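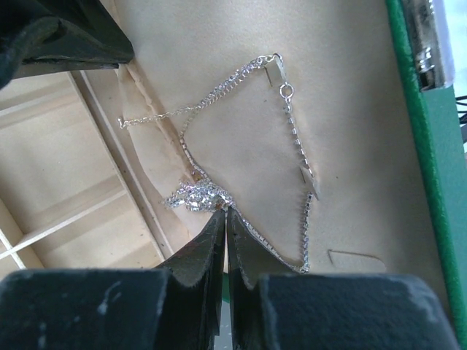
Jewelry card

A jewelry card (also necklace card, chain card or display card) is a flat piece of stiff paper or cardboard on which a necklace, a bracelet or a pair of earrings is fastened for sale, storage or transport. The card keeps the chain in position and gives a place for the name of the maker and the price. It is used mostly for light pieces. Heavy necklaces are usually sold in boxes or on padded stands.

Construction

Most cards are cut from one sheet with a steel die. The cheaper types have only two slits in the upper edge, into which the chain is pressed. Better types have small tabs, which are cut on three sides and can be lifted a little with the fingernail. The chain passes under the tab and the tab is pushed flat again. Cards for earrings have round holes in place of the slits.

The material is commonly gray, white or natural brown cardboard. Uncoated cardboard holds a thin chain well, as the surface is a little rough. Coated cardboard looks cleaner in the shop, but the chain slides on it more easily. Some cards have a fold at the top or at one side. The fold covers the clasp, or it makes a pocket behind the card where the rest of a long chain can be kept.

Fastening a necklace

The clasp is closed first. The chain is then laid in the upper slits so that the clasp comes to the back or close to the top edge, and the pendant, if there is one, hangs in the middle of the front. A long chain is led once around the card or put in the pocket. Many sellers add a small piece of clear tape on the back. The tape should not touch plated parts, and it should be removed slowly.

Necklaces made of two kinds of chain need more attention. The finer section, often a cable chain, moves more freely than the heavier one and is pulled out of its slit by the weight of the other. It is recommended to fasten the fine section with its own tab.

Tangles and knots

A chain that leaves its slits can form a knot in a short time, above all when several cards lie together in one drawer. To open a knot, the necklace is taken off the card and laid on a smooth, hard surface. The clasp is opened. The knot is then made wider from the middle with two pins or with fine tweezers, and the ends are not pulled. A drop of light oil may help, but afterwards the chain must be washed and dried before it goes back on cardboard, which takes up oil and shows a stain.

Wear and storage

The edges and the slits are the weak points. A slit that was used many times becomes wide and no longer holds the chain, and a card that was bent back keeps the crease. Silver should be kept in a closed bag together with its card, and the cardboard should be free of acid and sulfur, because sulfur makes silver dark.

Collecting

Old cards with printed shop names are collected in a small way. The collection of Nuria Gallardo contains 125 cards, among them 6 from the former shop Tasgate and a folded model sold under the name Ovley.

See also

Earring card
Lobster clasp
Cable chain
Necklace stand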